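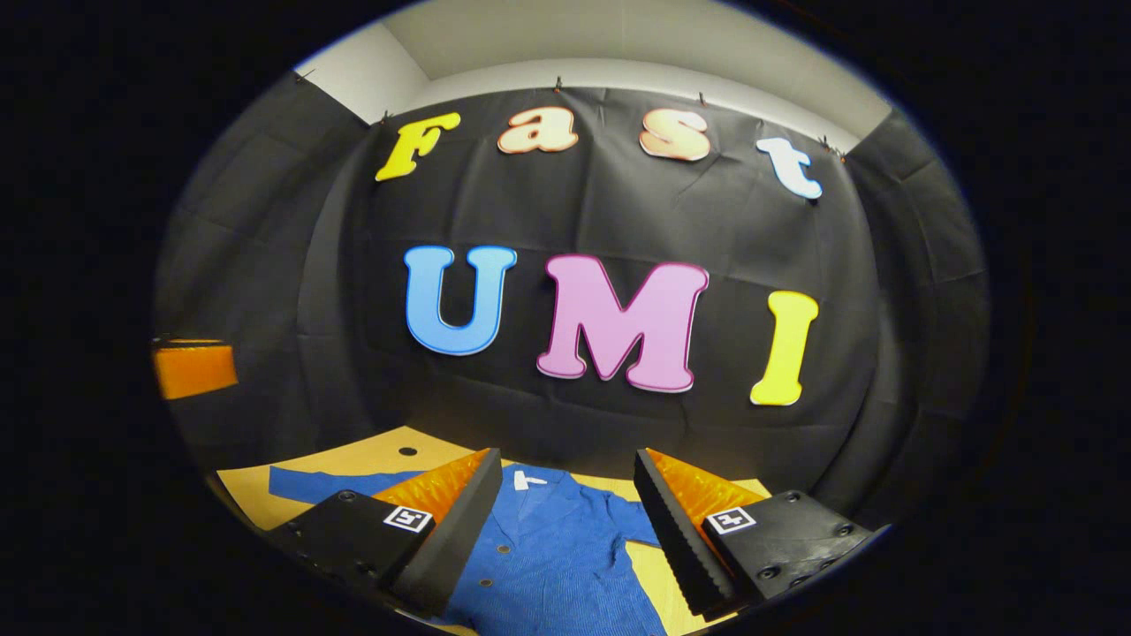

The Flelholm Center for Community Learning invites applications for the part-time position of Display and Lettering Instructor at its Plellen site. The instructor will teach adults to plan, cut, and mount signs for shop windows, school halls, and public events. Most first-term work is done in cut-out foam letters on black fabric, with a yellow capital and outlined lowercase letters being a typical combination, and applicants should be comfortable teaching spacing and color contrast in that format. Later terms move on to paper, painted board, and vinyl.

**Duties**

- Teach two evening classes a week during the spring term, each with up to 30 enrolled students
- Prepare lesson plans and supply lists for approval by the Program Office
- Keep attendance records and return them at the end of each month
- Assist with the annual student exhibition at Lahlou Hall in November

**Requirements**

Applicants must have a high school diploma or equivalent and at least two years of paid experience in sign making, window display, or a related trade. Prior teaching experience is preferred but will not be required of candidates with a strong body of work. All instructors must pass a background check before the first class meeting.

**Terms**

The appointment is for one term and may be renewed. Pay is $94 per class session, and instructors receive a materials allowance of $129 for the term. Travel between the Plellen site and Lahlou Hall is reimbursed at the standard rate — receipts must be submitted within 30 days.

**How to apply**

Send a resume, the names of two references, and a statement of no more than 1,000 words on your approach to teaching beginners. Up to six samples of finished work may be included. Samples sent by mail will not be returned unless a prepaid envelope is enclosed. Applications should be marked "Lettering Instructor" and addressed to the Program Office, Flelholm Center for Community Learning, Hiltuvgate, Plellen.

Posted 28 Dec 2020. The position will remain open until filled.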